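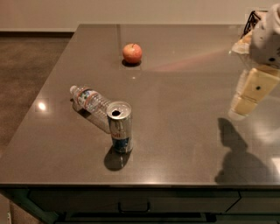 1 min read

Lunch. The real kind, sitting down, half an hour, no screen. When did we give it up?

My old office at Plirkonent had a lunch room with 17 chairs. Mostly bare. Everybody ate over the keyboard, me too, crumbs in the space bar, one hand on the mouse. Then a meeting landed at noon, every week, and we all just said fine. Should of said no.

I think the noon meeting ought to be banned. Flat out. Put it in the handbook next to the fire drill stuff. People will say they're too busy - I said it for four years - and what I had to show for it was a bad stomach and 1,107 unread emails anyway.

And no, a snack bar isn't lunch. An apple on its own isn't lunch either, though I've called it that plenty of times. Lunch is a plate and a chair and somebody griping about the parking.

My new place is smaller, pays a bit less. They shut the phones off at 12:30. First week it drove me nuts. Now I get annoyed if anyone trys to talk work before I've finished my soup.

Ask for it where you are. Worst they can say is no, and then you go eat outside.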